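Who Should Wash the Club Kit?
Opinion, by Jhosep Marulanda

Every amateur sports club has to decide who takes the kit home. In most clubs the decision is never made in a meeting. A bag is left in the changing room after the match, one parent or player picks it up, and by the middle of the season that person has become the laundry. I wish to argue that clubs in our league should treat the care of kit as a cost of running a team, and should pay for it from subscriptions.

The Tratby district league requires each side to present itself in matching, numbered and clean shirts. It does not say how this is to be done. A side may be fined for a missing number, and three were fined in February. The fine falls on the club, but the work of avoiding it falls on one household. A full set at my own club, Mosquera, is 32 shirts and as many pairs of shorts, washed at low heat, in separate loads for light and dark, and dried flat where space allows. In a small flat in winter it does not allow.

It will be said that this is what belonging to a club means. I have some respect for that view. Subscriptions are kept low by people who give their evenings, and a club which paid for everything would soon have fewer members. Yet we already accept that certain duties should be paid. Referees receive a fee. The hall is hired by the hour. When the floor at the Istar hall needed cleaning after a leak, the bill was shared among the clubs that use it, and no member was asked to bring a mop. Laundry is left out of this list chiefly by habit, and the habit has rested for a long time on mothers.

The usual remedy is to give each player a shirt to keep for the season. Mosquera tried it for two years. Shirts were left in cars, lent to brothers, worn to school and lost. In the second year 19 had to be replaced, and the new ones were of a slightly different red. Members who had paid for the first set were not pleased to pay for part of another.

Some members believe that the work is too slight to deserve a line in the accounts. Printed kit in particular takes time and some attention. A red jersey with white shoulders, laid sideways on a grey sofa and only partly folded, has a large black 3 across the body and black lettering half hidden under one of the white panels, and whoever folds it must decide where the crease will fall. Folded carelessly and left under a pile for a week, large figures of this kind may crack along the line. Multiply that by a full squad, add the sorting and the search for the missing size, and a Sunday afternoon has gone. 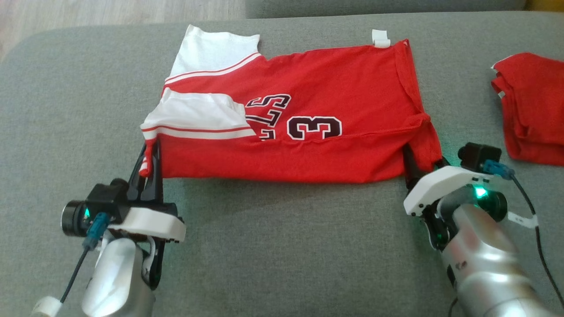
The cost of doing otherwise is modest. Fallix, the laundry on the ring road, has quoted Mosquera 600 for the season, with collection on a Wednesday and return before the weekend. Divided among the membership, the sum is less than most of us spend on parking at away matches. For families who would find even that difficult, the existing hardship fund could meet the difference, as it does for travel.

A club that cannot afford a laundry could still act fairly. It could excuse the person who washes the kit from part of the subscription, or draw up a rota at the start of the year and hold every household to it, including those of the coaches. I would prefer the paid service, having seen 15 names on a rota shrink to four by Christmas, but either course would be better than the bag by the door.

The league's annual meeting will consider changes to the rules on kit. I ask that it add one sentence, requiring each club to record in its accounts how its shirts are washed and who bears the cost. Clubs would remain free to answer as they wish, and members would be able to read the answer before they vote on next year's subscription.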